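Frequently Asked Questions

Updated October 7, 2020

I get a lot of the same emails, so I finally sat down and typed up my answers. If yours isn't covered, use the contact form and I'll add it when I get a chance (it may take me a little while in market season).

Do you make everything yourself?

Yep! Every cutting board, bread board and serving tray in the Plarley shop is made by me, in my garage in Futholm. I do buy my lumber already dried, though. I tried drying my own once and ended up with a stack of very expensive bananas.

What wood do you use?

Mostly maple, with cherry and walnut when I can get nice pieces. I buy from Trondum, a small yard up the road, and I like to pick through the stack myself. They're very patient with me. I don't use oak for boards because the pores are so open, and I don't use anything I can't name, so please don't send me mystery wood from your grandpa's barn. I know it's beautiful. I still can't put food on it.

Why are your boards made of strips instead of one big piece?

I get this one more than any other! A wide single plank loves to cup. It takes on moisture on one side, dries out on the other, and pretty soon it rocks on the counter every time you chop an onion. Gluing up narrower strips lets me flip the grain around so the movement mostly evens out. It also means I can use up shorter and skinnier lumber that would otherwise go in the stove.
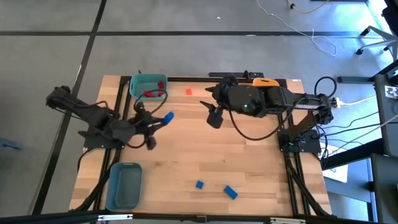 The glue is a regular waterproof wood glue that's fine for food contact once it's cured. I leave everything in the clamps overnight, even though the bottle says I don't have to. I've had one joint open up on a customer, back in my first year, and I still think about it.

How do I look after my board?

Wash it by hand with warm water and a little dish soap, wipe it, and stand it on edge to dry. Then oil it every month or so, or whenever it starts looking pale and thirsty. Food-grade mineral oil from the drugstore is perfect. Put on more than you think you need, go to bed, and wipe off the extra in the morning.

Please don't use olive oil. It goes rancid and your board will smell like an old salad.

Can it go in the dishwasher?

No. Not on the gentle cycle either. I love you all but no.

Mine has gone fuzzy. Is it ruined?

Not at all, the grain has just lifted. Let it dry completely, go over it lightly with fine sandpaper (I use 800 grit for the last pass), wipe off the dust and oil it again. If it's a deeper cut or a burn, mail it back to me and I'll resurface it for $12 plus postage.

Do you take custom orders?

I do, but the list is closed right now. I opened it in July and it filled up faster than I expected, so I'm working through those first. When it opens again I'll need your size, your choice of wood and a $50 deposit. I don't do engraving, sorry! My friends at Ambaye do lovely lettering and they're happy to work on my boards.

How long does shipping take?

Anything in stock goes out within 3 business days. Custom pieces go out when they're done and I'm happy with them, and I'll email you before I pack it up.

Can I come and pick mine up?

Sure, if you're local. Choose "pickup" at checkout and I'll send you the address and a couple of times that work. Please don't park across the neighbor's driveway.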